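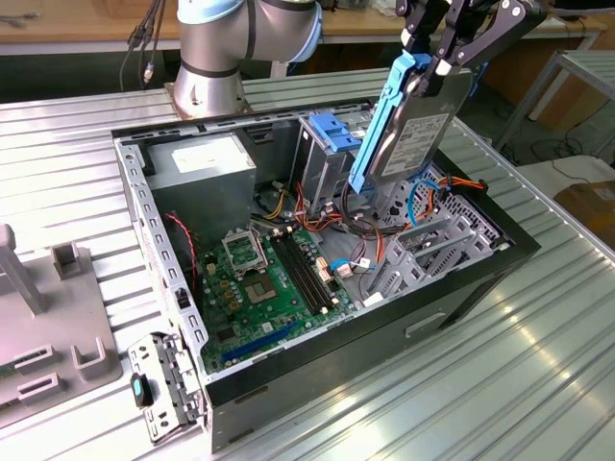
Figure 4.1 A hard disk drive in its blue carrier, lifted from an open computer case.

CHAPTER 4
Sugar and Heat

Learning goals
After this chapter you should be able to name the main stages of cooked sugar, make a simple syrup and a dry caramel, and correct a batch that has started to crystallize.

Many students arrive at this chapter with some fear. They have burned a caramel at home, or they have pulled a spoon out of the pot and found it covered with white sand. I had the same experience in my first season in the kitchen at Zivavport, where I was put on the candy bench after only one morning of instruction. I spoiled four pots before lunch. The chef, Fabrice Bailly, did not shout. He put a glass of cold water next to my stove and told me to drop a little of the syrup in it every minute, and to write down what I felt between my fingers. This was my first real lesson about sugar, and you will repeat it in Exercise 4.1.

4.1 What happens in the pot

When we dissolve white sugar in water and bring it to a boil, the water leaves as steam and the syrup becomes more concentrated. As the concentration goes up, the boiling point goes up too. For this reason a thermometer can tell us how much water is still in the pot, although it does not measure water at all. A syrup at 235°F makes a soft ball in cold water. At 250°F the ball is firm and keeps its shape when you press it lightly. At 300°F the syrup breaks like thin glass.

Between these points there are no walls. The syrup passes slowly from one stage into the next, and two cooks may not agree on the exact moment. In the old notebooks of the candy shop Lozano, the same recipe for nougat is written with three different words for the stage, depending on who was working that day. You should learn the numbers, but you should also learn the feeling in your fingers. Wait until the syrup is well cooled in the water before you touch it.
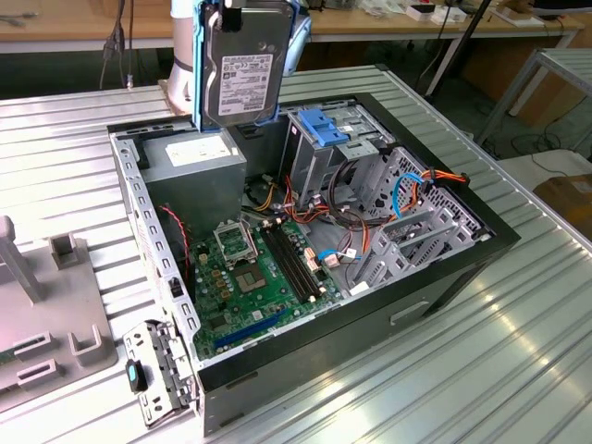

4.2 Why sugar turns to sand

Sugar wants to be a crystal. In a syrup, the crystals have been taken apart, but they will come together again if they get a chance. One dry grain on the side of the pot is enough. When it falls in the syrup, other sugar attaches to it, and the whole batch can become cloudy and hard in a very short time.

There are several ways to prevent this. Wipe the inside walls of the pot with a wet brush during the first minutes of cooking. Stop stirring when the sugar is dissolved. Add a small part of corn syrup or a few drops of lemon juice. In our base recipe we use 200 grams of sugar, 60 grams of water and 40 grams of corn syrup, and even beginners have a good result with it.

If the syrup has already crystallized, do not throw it away. Add half a cup of water, put the pot back on low heat and let everything melt again. You lose some time, but the sugar is still good.

4.3 Dry caramel and wet caramel

A wet caramel begins with water and a dry caramel begins with sugar alone. The wet one is slower and more even. The dry one is fast and has, in my opinion, a deeper taste, but it asks for your full attention. Put a thin layer of sugar in a wide pan on medium heat. When the edges become liquid, pull them gently to the middle and sprinkle a second layer on top. Continue until all the sugar is melted and has the color of
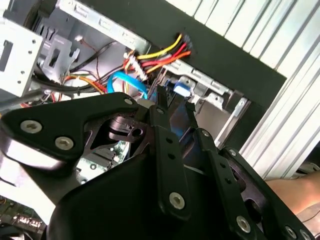
27

strong tea. At this point you have only seconds. Have your warm cream or your butter already measured at your side, and take the pan off the heat before you add it. The mixture will rise and spit, so use a pan with high sides and keep your face away.

The salted caramel of Trindutcombe, which we prepare at the end of the chapter, is made in this way. The Poderier tart in Chapter 5 uses a wet caramel, which stays softer under the pears.

Exercise 4.1
Cook one batch of the base recipe up to 300°F. Test a few drops in cold water every minute and write down the temperature and the texture. Compare your notes with those of the person next to you.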